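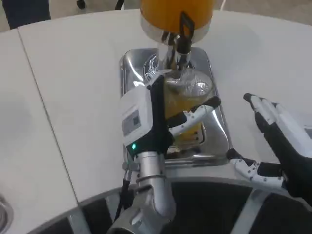 A tall glass under the tap. Look for the pale foam with the golden beer below it!

Why Does Foam Float? The Fizzy Science of a Drink Tap

by Prakash Chacko, Husville Science Corner for Kids

Have you ever poured a root beer so fast that the foam climbed right up over the top and ran down your fingers? Me too, lots of times! Beer is a drink for grown-ups only, but the bubbles in it follow the same rules as the bubbles in your soda, and those rules are wonderful.

Where do the bubbles come from?

Fizzy drinks have a gas hiding inside them. It's called carbon dioxide (say it: KAR-bun dy-OX-ide), and you breathe a little of it out every time you blow on your soup. While the drink is shut up tight in a can, a bottle or a big metal barrel called a keg, the gas is squeezed in so hard that it stays mixed into the liquid. You can't see it at all.

Then somebody opens the tap. The squeezing stops, and the gas starts to escape. It gathers into tiny bubbles, and because gas is so much lighter than liquid, up they go!

What does the tap do?

A tap is like a little door. On many drink taps you pull a handle, the door inside opens, and gas pushing on the drink in the keg sends it through a tube and out of the spout. Put the handle back and the door shuts. The shiny metal tray under a drink tap is called a drip tray, and it has an easy job: catching splashes and spills so the counter doesn't get sticky.

So what is foam?

Foam is a huge crowd of bubbles all stuck together. Each bubble is a pocket of gas with a very thin skin of liquid around it. Since most of the foam is gas, it's light enough to sit on top of the drink like a hat.

In plain sparkling water the skins are weak, so the bubbles pop almost as soon as they reach the top. Beer is made with grain, and grain has stuff in it called protein. Protein makes the skins stretchier and stronger — so the foam hangs around for longer. Egg whites have protein too. Ever seen someone whip them into a big fluffy cloud? Foam again!

Why do people tilt the glass?

When a drink falls straight down and smacks into the bottom, it gets shaken up and lots of gas rushes out at once. When it slides down the side of a tilted glass, it has a gentler ride and makes less foam.

Try it yourself!

You will need 2 clear cups the same size, a bottle of cold root beer, and a big tray or baking pan to catch spills.

Put both cups on the tray. Hold the first one up straight and pour in root beer until the cup is half full (go slowly if the foam starts to race you). Now tilt the second cup and pour the same amount down the side. Set them next to each other and compare the foam. Which layer is taller? Which one disappears first?

Watch for 6 minutes and draw both cups at the start and at the end. Then try it again with root beer that has been left out of the fridge — and keep a towel close by!

Words to know

Carbon dioxide: the gas that makes drinks fizzy.
Keg: a barrel that holds a drink.
Spout: the part of a tap where the drink comes out.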